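Filed under: Local History / Rodeo Notebook

November, 6 a.m. Read the Ellville rodeo ledger again. The Damasceno entry gives 18 riders and a purse of 699 dollars. Kazue Sugiyama's typescript has 1000. I trust the ledger; the ink matches the adjoining pages.
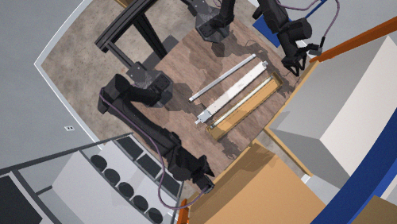
Tabletop with rod, white bar and tray.

Heten, the bay gelding, is listed for 2 rides. The second has no rider's name. Wrote to Sayaka Yokoyama for the Kelero stock list. 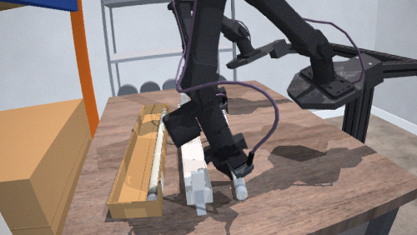
Short fluorescent tube in the gripper, pins showing.

Indexed nearly all of the saddle bronc results by noon. Steer roping still to do.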